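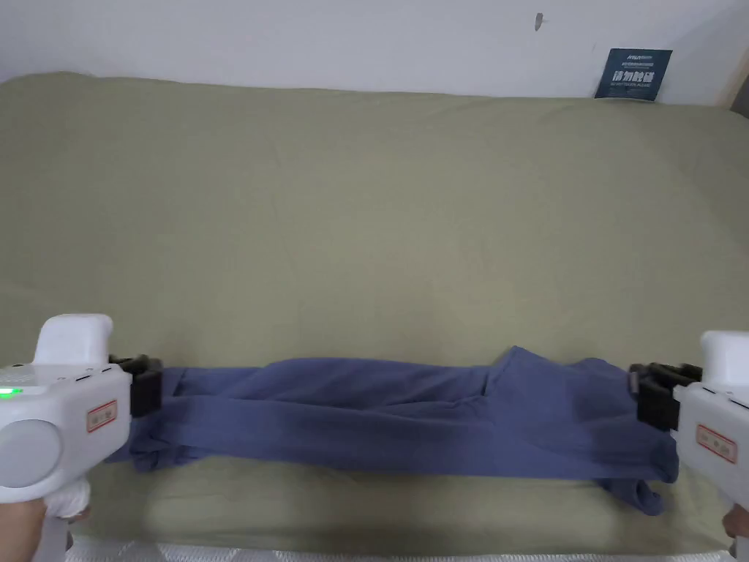
A piece of blue clothing held between two hand-held grippers during a folding session.

I'd been trying to get Nicanor Ojeda on the phone since he finished the handling rules for Wornwood, and when he finally called back he was eating lunch. "Ask me anything except about socks," he said. (I asked about socks later. He sighed.)

Nicanor wrote the house rules that people at Wornwood follow when they record laundry work with grippers, so that robots can learn from it. The document is 20 pages long, and I'll admit I expected it to be dull. It's kind of great! There's a whole page on what counts as a finished fold, and another on when to stop and throw a take away.

"The first version was all about the machine," he told me. "Check this, charge that. Then I watched people work for a day and saw that everybody pulled the cloth differently. One guy snapped a shirt like he was mad at it."

So now there's a rule on tension. Both jaws have to be closed on the cloth before you lift or pull, and you stop pulling when the fabric does. Creases are fine. "People want to smooth everything out first, and I keep telling them, please don't. Real laundry is a mess."

The rule I'd have fought him on is the break rule: 30 minutes with the grippers, then you put them down, even if you're mid-basket. Cosimo Farina, who trains new people over at Cendmont, did fight him on it. They went back and forth for almost 100 emails - Nicanor still has them in a folder - and Cosimo ended up borrowing the rule word for word.

What about mistakes? "Keep them, but label them," he said. "If you drop a sleeve and pick it up again, that's useful. If you drop it and pretend you meant to, I have a problem." Any take where a person's mail or family photos show up gets deleted the same day, no discussion.

The next version is due in September. It'll cover towels and fitted sheets, and yes, socks. He wants a rule for pairs and doesn't have one he likes yet. "Send me yours if you've got one," he said, and went back to his sandwich.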